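July 25, 2019

Gripper no. 2, lining coming off the left finger. Writing this up before I forget the order of it.

Ashok had the hand-held unit this morning, working through the stand pick-ups for Kument. The job is to take the white rod stand by its upright, lift, move it across the table and put it down flat on its ring. Session stopped after 19 goes. On the last one the stand hung on to the left pad when he opened the jaws, tipped over and rolled off the table. No damage to it apart from a scuff on the ring. Nobody hurt, but Ashok's foot was not far off, so it goes in the near-miss book as well.

First thought was the trigger sticking. Took the cover off, cleaned the slide, worked it open and shut on the bench. Runs freely, full travel both ways, so not that. Then looked at the pads. The left one has gone ragged down the inner edge, with bits hanging off the bottom corner. The right one is creased and only slightly frayed at the tip.

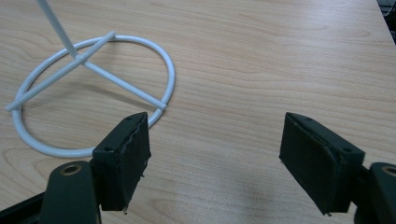
My guess is that the thin rod gets in behind the torn lining as the jaws close, and the loose piece hooks it on the way out. Tried it slowly by hand with an offcut of rod. Caught 4 times, always on the left, never on the right. Not proof but good enough to stop using it.

Counter on the unit says 676 cycles since the pads were changed. Lewis says the last set on the Nornum unit went well past that, but those were mostly used on boxes and soft packs. Thin metal rod is a lot harder on the edge. He also thinks the glue may be from the old tin. Can't tell from looking. Will peel the left one and see whether it comes away clean.

Done so far:
Unit tagged out and on the top shelf.
Ashok moved to the spare. Pads checked before he started.
Stand kept, scuff marked with tape so we know it's ours.
Asked Jelleck for a price on new lining, same thickness. They say roughly two weeks.

To do:
Change both pads, not just the left. Screws are fine, reuse them.
Add a look at the pad edges to the start-of-day sheet. At present it only asks about the battery and the trigger.
Go back through this morning's recordings with Ashok and mark any where the release was slow. He thinks there were a couple before the drop but didn't note the numbers.
Ask Lewis if the Pant clips on the old fingers would hold the lining edge down. We dropped them last October and I can't find why in the book.

Later: peeled the left pad. Glue came off in one sheet and stayed on the lining, bare plastic underneath. Old tin binned.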